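Tabletop Layout and Labeling
Course handout, unit 2
Clemport Technical School, revised 30/12/2024

Covered in November: table surfaces and backdrops. Bring those notes, as the terms carry over.

Surface and backdrop
A small white object is easy to lose on a pale table. Use a dark top and a plain backdrop in one color. Green is fine for white and black items. Glossy tops need checking from the side as well as from above – reflections move when you do.

Trays
A divided tray gives each group of objects its own floor. The two floors should differ clearly in brightness if you want to tell the compartments apart at a glance. Modular rails leave joint lines. Check that they sit flush before you start, and push the divider home.

Labels on cubes
One label per cube, on a flat face, turned toward the front of the table. Leave a margin of plain surface all the way round. Peeling labels get replaced, never taped over.

Marker sheets
Print at full size on 300 dpi or better and lay the sheet flat. Square markers go in even rows with white space between them. Measure one printed square before use.

For next time
Read the Ververidis chapter up to page 133. Sketch your own table from above, with tray, cubes and sheet marked.
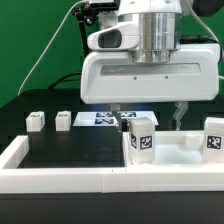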